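The Long Table: a kitchen in pictures

Posted Aug 3, 2021

Hello and welcome back! We finally have the big back room more or less how we want it, and since so many of you asked to see where all the cooking and sorting and cups of tea happen, I've put together a little gallery. There was meant to be a picture for every corner, but I got carried away with the fruit and veg (I always do), so what you're getting is mostly me rambling about tables and tablecloths, and then a bowl.

A bit of background first. The room used to be storage. It had 33 boxes of goodness-knows-what stacked against the far wall, and getting those out took us 2 weekends and one very sore back. The walls were a mustard colour I never learned to love, so they went a pale blue-grey. I did want a dark green at one point and had the tester pots lined up on the sill for ages, but the room only gets sun in the mornings and I chickened out.

The table was the big purchase. I'd looked at one from Isaksson, lovely thing, but they wanted ten weeks for delivery and it wouldn't have gone around the corner in the hallway anyway. So we went long and plain and spent the savings on cloths. I'm not joking when I say I have a drawer for them now. The pink one with the white grid is my favourite and gets the most use. It never sits completely flat and I've given up ironing it, because the creases come back as soon as you fold it and put it away. Life's too short!

On to floors. People either love ours or go a bit quiet about it. It's tile, grey with a marble look, and it sweeps up in a minute flat. Cold underfoot in winter, mind you, so slippers by the door for everyone. I priced up a runner from Nosta at $424 and closed the tab very quickly.

Now, the bowls. We had a set of glass ones that went one by one (the last of them during the pavlova incident, don't ask). I swapped over to the sort with drain holes so I can rinse everything in the sink and carry it straight over to the table in the same bowl. One less thing to wash up. I did read the Vokano catalogue cover to cover before deciding, and then bought from the shop down the road.

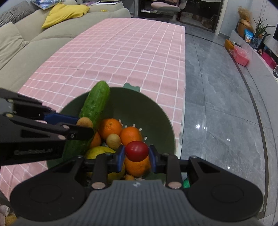

The big green bowl on the pink cloth. Cucumber, oranges, a shiny little red tomato, and those small tan ones that look like longans.

I love the colours in that one. Everything goes in together at our place, salad things and fruit all jumbled up, and it gets sorted once we've decided what's for lunch. The cucumber is always too long for whatever I put it in. It'll be sliced thin with a splash of vinegar and a pinch of sugar, and if there are oranges left by the end of the week I'll make the flourless cake again. Recipe's on the Pornemeo page if you missed it, and yes, you really do boil the oranges whole.

Next gallery will be the pantry shelves, hopefully in October once the brackets are up. If you have a favourite trick for storing cucumbers so they don't go soft, please leave it in the comments, I've tried the paper towel one and I'm not convinced.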